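Packing for a Living: A Conversation About Boxes, Breakages and Patience

The owner of Trevley Removals and I had tea for two hours, and I have tried to keep the best of it.

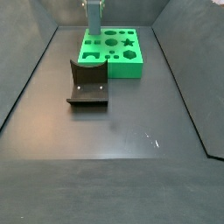
A reader in Babaei wrote in after our October piece on moving house to say that the movers were never the problem, it was the packing, and that she would happily have paid double for someone who knew how to wrap a teapot. I read her letter out as soon as we sat down, and the owner laughed so hard she had to put down her cup.

"She's right, bless her," she said. "People spend weeks choosing a mover and then they do the packing the night before, with newspaper and a roll of tape they found in a drawer. I did it myself once, and I was already in the business!"

She started out at 19 in the packing room at Clullico, a china shop that mailed dinner sets all over the country, and she still talks about the place with great affection – the long tables, the radio, the older women who could wrap a gravy boat without looking down. In her first December there the room sent out 1002 parcels, and she remembers the number because it was chalked on the wall and stayed there until spring.

"My hands were raw," she said. "But I learned that a thing breaks when it can move. That was the whole lesson, really. You pick up the box and give it a little shake, and if you hear anything at all, you open it up and start again."

I asked whether she had ever lost anything precious, and she looked out of the window for a while before she answered. There had been a clock, she told me, a wedding present, which she had packed herself and packed well, or so she thought. The pendulum was still attached. She paid for the repair, which came to 257 dollars, and she has taken the pendulum out of every clock since then, even when the family swears it will be fine.

Her own company is small and she likes it that way. They did 71 moves last year, most of them between Trevley and Volance, and she went along on nearly all of them. She is fond of kitchens and a little afraid of garages. Books, she says, belong in small boxes, and she has had this argument with more professors than she cares to remember.

"They always want the big box," she said. "I tell them fine, you lift it."

We got on to the customers then, and I had trouble getting her off the subject, though I didn't try very hard. One couple kept every jam jar they had ever emptied, up to 758 of them by their own guess, and wanted each one wrapped. She wrapped them. "It was their house," she said. "You don't get to decide what matters to people."

She is thinking of teaching a class at the library in the new year, mostly plates and glasses to begin with, and lamps if there is time. Her tea had gone cold by then, so she put the kettle on again and went to find me a sheet of the paper she uses, which is softer than I had expected.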